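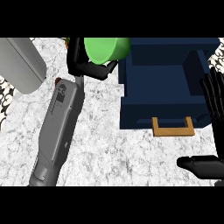
Second week of teleop in the sim kitchen and my wrists are toast. Still on the drawer task, the one Purificación Aranda wrote up back in March and then handed to me with a sticky note that said "easy." Not easy. Two hands, two gloves, and my brain only wants to drive one at a time. Left one has the green cup (bowl? the asset list calls it both) up by the corner of the navy cabinet, drawer open, and meanwhile my right hand is just hanging there with its fingers up like I'm waiting to ask a question. I do that constantly. Forget I have a right hand.

Numbers for anyone keeping score. 242 demos recorded, 16 thrown out. Most of the 16 were me clipping the handle with my thumb. Couple were Skasar dropping the glove connection halfway thru a grasp, which freezes the fingers wherever they were. Fun when you're holding something. Less fun when you don't notice and keep moving for ten seconds.

Things I changed:

Slower approach. Way slower. I was rushing the reach and then fiddling at the end, and the policy learned the fiddling. Watched it wiggle over a cup forever. My wiggle, exactly. Embarassing.

Turned off the Mellor smoothing. Everybody on the Erklow forum swears by it, and sure the playback looks nicer, but I kept closing my fingers too early to make up for the lag. Off now. Jittery but it's mine.

Camera higher up. I lose depth looking down at the drawer, but from the lower view the arm was always in my way. Still not happy with it. Might try a tilt.

Oh and resets. Do your resets different every time! I had the cup starting in basicly the same spot for the first whole batch, so guess what the thing can't do. Redoing a chunk of those.

Purificación wants the set on Skastum before she'll start a training run, so that's tonight's upload if the wifi holds. Then the same task other-handed, which I'm dreading. Will post the config when I've cleaned it up, please stop emailing me for the old one, it's broken.

Need ice. And dinner.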